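Report on the Visit to the Woltbridge Sorting Workshop
Friday, June 3, 2022

Members of the Skarville delegation were received at Woltbridge at the start of the morning and shown the ground floor first. The workshop handles 700 items a month from the Danzer collection points, most of them small household and office goods.

The first stop was a table by the windows, where mixed goods are set out before sorting. On it were a tennis racket, a folded navy umbrella, a clear water bottle and a short blue network cable, with an open blue bin standing empty among them. Our hosts explained that sports goods and cables follow separate routes from this point.

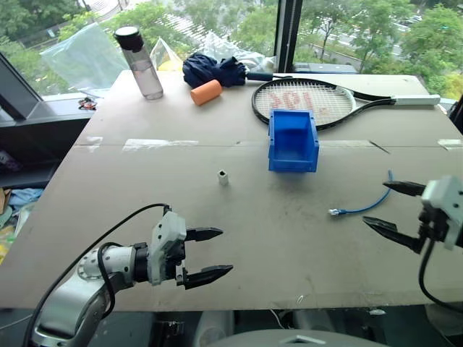
Cables and Connectors

Cables form the largest single group of office goods received. Staff at Woltbridge sort them first by connector and then by length, and the delegation was given time to study the network type at close range. The plug has a clear plastic body, and the blue boot behind it is ribbed. Boots of this kind protect the point where the cable meets the plug – a part that Woltbridge checks on every piece before it is shelved. 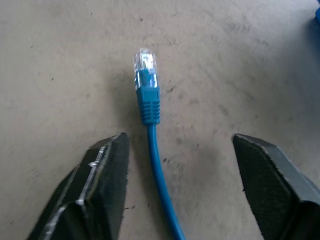
Bins and Layout

The workshop keeps 70 bins in use, divided among 11 shelving units. The open-fronted pattern was chosen in consultation with Nodska, and the delegation noted that small articles can be reached without lifting the bin. Larger goods are kept flat beside it until a place is assigned. Members asked about labeling, and a copy of the current list will be sent to Skarville.

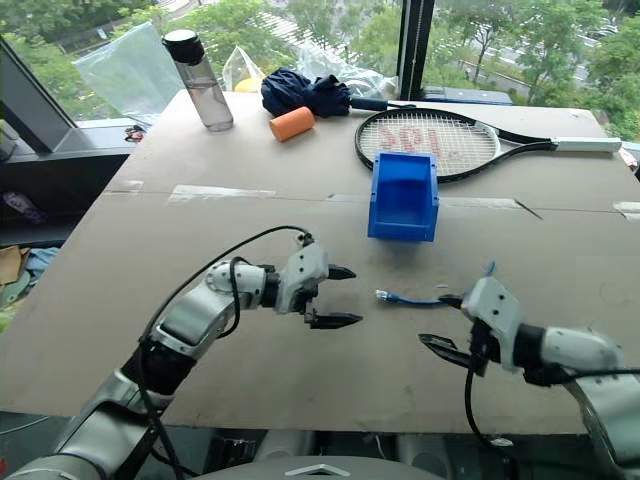 Mixed goods and a blue bin on the cardboard board by the window, Woltbridge.

The visit closed with a discussion of transport costs, which remain under review. A return visit to Skarville is planned for July.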